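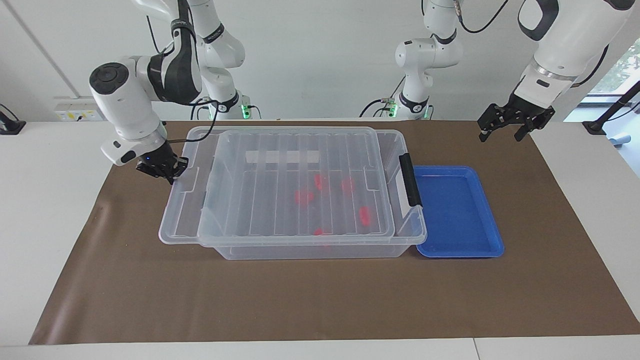 Flulon 700 Clear Storage Box with Lid

Big see-through box, clear lid, made for the stuff that never has a home. Christmas lights, sweaters, the kids' art, tax papers. Back in stock as of December, we sold out twice in the fall so if you need a bunch get them now.

Sizes

Flulon 700 - 700 mm long, the one most people buy
Flulon 800 - 800 mm long, same height, fits a folded king comforter
Both are the same width front to back so they stack on each other. The 800 on the bottom please. The other way round it tips.

Closet shelves - measure first. An 800 will not go in through a narrow closet door sideways, you have to turn it and lift the end. If your shelf is shorter than the box by a finger or two, thats fine, it can hang over a little. More than that, no.

What comes in the carton

One box, one lid, a sheet of peel-off labels. Lids also sold alone, ask for part 527. Same lid part number for both lengths, so say which one you want when you order or you will get the 700.

Colors

Clear. We get asked. There was a smoke gray one from the old supplier and it's gone, not coming back.

Using it for clothes

Wash and dry everything first, all the way dry. Even a little damp in a sweater will make the whole box smell by spring. Fold flat, heavy things down low, don't stuff it until the lid bows. Wool people like a cedar block in there, we carry those, see the closet aisle.

The lid keeps out dust. It is NOT airtight and not waterproof. Don't leave it in a basement that floods. Don't leave it on a porch either, sun turns the plastic yellow and then it cracks at the corners.

Using it for papers and photos

Works ok. Letter size folders stand up in it if you put them crossways. Full of paper it's very heavy so fill it halfway and put pillowcases or something light on top. For old photos get the acid free sleeves first, loose prints stick to each other in summer.

Using it for toys

Probably half of what we sell goes to this. Blocks, train track, dress-up. The lid lifts straight off, no hinge to pinch fingers. Take the lid off and keep it somewhere else if the kids are small enough to climb in.

Food

No. Not a food box. Pet kibble in the bag it came in, fine, roll the top down. Loose rice or flour, get the pantry line from Tinatberg, different plastic and a proper seal.

Cleaning

Warm water, dish soap, soft cloth. No dishwasher, it wont fit anyway. No scrub pads, they leave haze and you can't get it out. Sticker glue comes off with cooking oil - rub it in, wait ten minutes, wash. Dry it before you put the lid back on.

Stacking

Three high when full. Four if it's all blankets. Keep the heavy one on the floor. Lids line up edge to edge, if it rocks then one lid isn't down all the way, press the corners.

Moving house with them

People do. Tape across the lid, two strips, painters tape so it peels clean. Books in small cartons please, these are not for books. Customer of ours, Dayana Huanca, moved a whole sewing room in 11 of the 800s and said the fabric stayed folded the entire way, only lost one lid and that was somebody sitting on it.

Delivery and pickup

Pickup at the Nakville store, side door, ring the bell. We're there until 5:30 pm. Delivery inside Nakville is free on four boxes or more. Londoño side of the river is a flat fee, call for it, it changed again.
They ship nested, lids separate in their own carton. If one carton shows up without the other wait a day before calling, they get split on the truck alot.

Returns

30 days, clean, with the lid. Cracked in shipping - send us a picture of the crack and of the carton and we send a new one, keep the old one for the garage. Scratches are not a defect, they all pick up a few from nesting.

Stock right now

Flulon 700 - 136 on hand
Flulon 800 - low, more on the way, no date yet
Lid 527 - plenty

Goes with

Cedar blocks, pack of six
Peel-off labels, extra sheets
Rolling base for the 700 (the 800 base is discontinued)
Zip bags for sweaters, medium and large

Bulk orders, schools, churches, anybody needing over 20 - email Nidia Correa at the store and she'll work out a price. Usually answers same day, mornings are best. Tell her sizes and wether you need the truck.

Contact us | Store hours | © Nakville Home Storage, all rights reserved | Back to top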